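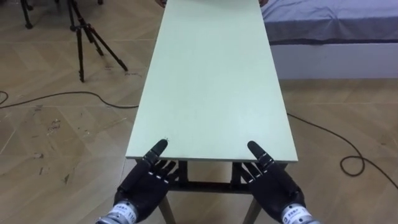 1. Long table, main room

Still no agreed spot for it. Pakia side wants it near the wall so people can get past with carts. Mina side would rather have it out in the middle so both long sides can be used for sorting. Talked about this for most of the item. Agreed: by the wall for normal days, pulled out for the swap day in September.

Rule stays the same — table gets carried by two, one at each short end, no dragging. Parquet was refinished last year and we are not paying for that again. Anyone who finds it in the wrong place, get a second person before you start.

2. Floor and cleaning

Sweep BEFORE moving furniture. Crumbs and grit under a table leg will scratch the herringbone.
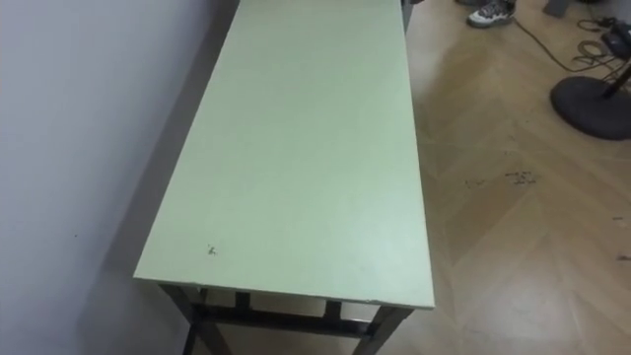 Dustpan is now on the hook by the door, please put it back there. Mop is for the kitchen only, damp cloth at most on the wood. Mina asked for felt pads, Boychuk quoted 60 for enough to do every table and chair we have. Approved. Sticking them on is a job for the next set-up evening.

3. Tabletops

Question raised whether the light green top needs a cover. Quote from Stekgate for cut-to-size covers was 300, felt to be too much for now. Agreed to wipe down after each use and look at it again in the new year. No tape on the top, no hot pots, no cutting wthout a board. Painting group to bring there own oilcloth.
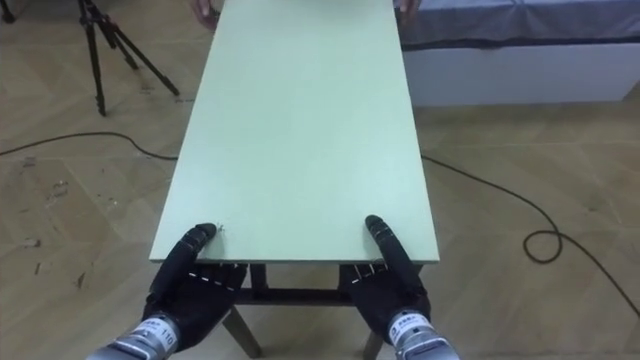 Long table, near end, with the crossbar under the top.

Crossbar not to be used as a footrest. Came up last time too, needs to go on the notice by the door. Legs to be checked before the swap day, same with the screws underneath. Boychuk will lend tools if we ask ahead.

4. Set-up for the swap day

Doors at 4. Tables out before that, so set-up crew in at lunchtime. Order of work: floor, tables, signs, then boxes. Boxes were put out first last time and everything had to be lifted off again. 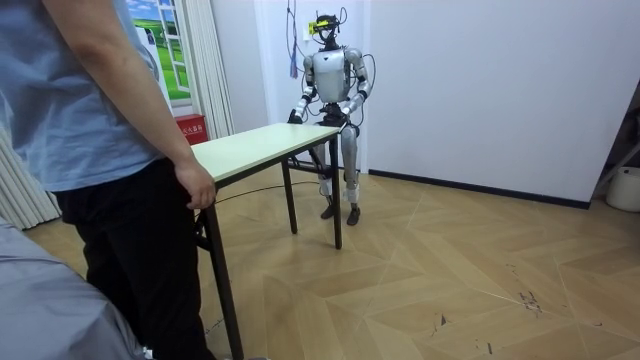

Walkway to be kept clear the whole way from the door to the back. Books on the long table, kitchen stuff on the small ones, clothes on the rails if Pakia can spare them (to be confirmed). Leftovers go back with whoever brought them, we have no storage.

5. Any other business

Key for the side closet still missing. Pakia to check their set. Kettle needs descaling.

Next meeting same time, same room. Closed 8:40 pm.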